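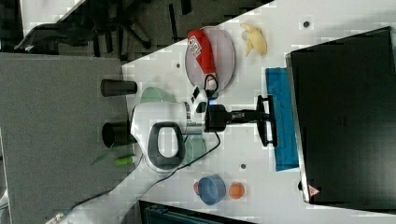
# Mera bench arm with two-finger gripper

Mera is a bench-mounted robot arm for light handling work. Clamside supplies it from our workshop in Grarkville with the gripper fitted, the cables made up and the control software loaded on a small computer. People buy it for research, for teaching and for trying out jobs in small food and packing businesses. A growing number of enquiries come from people who want to know if it will do the housework, so this page deals with that as well.

## What you get

- Mera arm, white housing, for mounting on a bench or table
- Black two-finger gripper and one spare set of finger pads
- Cable set and clamp
- Power supply and stop button
- Control computer with software and one year of updates
- Printed setup guide

The bench is not included. We can supply one, 1205 mm long, drilled to take the arm. If you use your own, it needs to be rigid. A folding table will shake, and the arm will miss things it would otherwise pick up.

## Main figures

| | |
|---|---|
| Arm weight | 15 kg |
| Largest load at the gripper | 1000 g |
| Bench length (optional bench) | 1205 mm |
| Power | Standard mains socket |
| Use | Indoors only |

The load figure includes anything inside the thing being lifted. A full ketchup bottle or a mug of water is a different job from an empty one, and liquid moving about makes the grip less certain.

## Can it do household chores?

Some parts of some chores, on a bench, with things it has been taught. It can't be put in a kitchen and left to get on with it.

The single jobs it does well are the plain ones: pick up a sponge and put it somewhere else, move a small ball into a bowl, push a light object along the surface. For picking up a sponge and setting it down in a marked area, our own bench figure is 93 per cent. That was with the sponge lying flat and clear of other items. Put it up against a wall or under the rim of a dish and the figure drops, and we don't quote one because it depends so much on the layout.

Crockery is harder. Two fingers can take a bowl by the rim, but a flat plate gives them very little to get hold of. Most users end up sliding the plate to the edge of the bench first, which is slow and needs its own training. Clear and tinted plastic also causes trouble. The camera system finds a colander less reliably when you can see through it, and it sometimes places the rim a little way off from where it is.
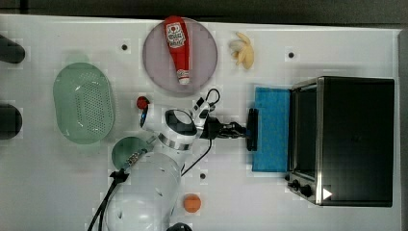 Soft food is possible with the padded fingers and the grip force turned down. A banana will usually survive being moved once. We wouldn't promise that for a ripe one.

Doors and knobs are at the limit of what the arm can do. Pulling open an oven door means following the arc of the hinge while keeping hold, and a small error at the start becomes a large one by the end. Customers have managed it with a door they trained on. A different make of oven meant starting again. Do not use Mera with an oven that is switched on. The finger pads and cable covers are not rated for heat.

Cloths can be gripped and dragged. Folding them is not something we support.

## Shop-floor work

The position is better here, mainly because the same item turns up in the same place. Chisholm, a small packing business that has had a Mera since May, uses theirs to move jars from a tray to a labelling stand. Darcy Petrenko, who set it up, found that fixing the tray in place made more difference than any change to the software. The arm is slower than a person at this. It is used for the long runs when staff have other work on, and somebody is always in the room.

If your job involves mixed items in a heap, expect to spend a lot of time on training, and expect to step in often.

## Training a job

You guide the arm through the task by hand while the system records. Simple pick-and-place jobs need the fewest demonstrations. Move the objects between each one, or the arm will learn a single position and nothing else. Change the clutter too. A plate left in the same corner for every demonstration becomes part of the job as far as the software is concerned, and taking it away can put the arm off.

Keep the lighting steady. Shiny white benches reflect ceiling lights, and a matt mat is cheap.

## Before you order

Check the bench can take the weight of the arm, and that people can walk past without entering its reach. Route cables away from the gripper side and leave enough slack at the wrist for a full turn. Pulled wrist cables are the most common repair we do, and they aren't covered by the warranty.

Mera must not be used unattended or where small children or pets can get to it. That rules out most home kitchens, and we will say so if you ring and ask.

## Trying one first

There is a Mera on the bench at Grarkville and you can book time with it on weekdays or on Saturday mornings. Bring the items you want moved. Please leave glass and knives at home. Hire is by the month, and if you go on to buy, the first month's hire comes off the price. Delivery and setup are quoted separately, as is the optional bench.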